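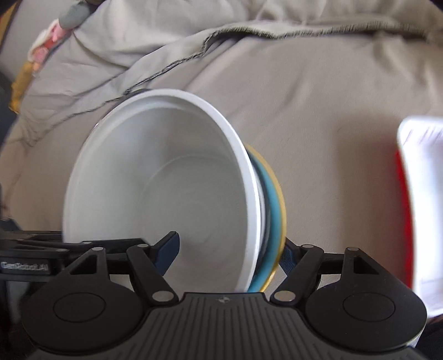 ## Brolumer serving and mixing bowls

Brolumer bowls are sold singly or in nested sets of four. All sizes share the same base ring, so a small bowl will sit inside any larger one without wedging.

**Order code:** 1272
**Set of four:** £49
**Glazes:** white, teal, mustard, slate

The white glaze is the plainest and the one most cafés reorder. Teal and mustard are fired in smaller batches – allow an extra week in July, when the Pongsiri works closes for kiln repairs.

### Care

Dishwasher safe on the top or bottom rack. Don't use under a grill. Metal whisks can leave grey marks on the white glaze; a paste of bicarbonate of soda lifts most of them.

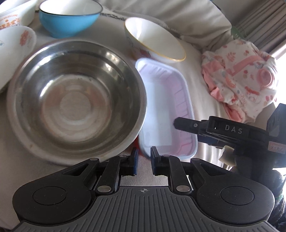 *Steel basin and ribbed plastic tray. Neither is part of the set.*

### Trade orders

Cartons hold 71 small bowls or 4 full sets. Send trade orders to Hanan Matar at Grirkus. For chipped or missing pieces, write to Vitalii Palamarchuk with the order code and the glaze – replacements go out singly.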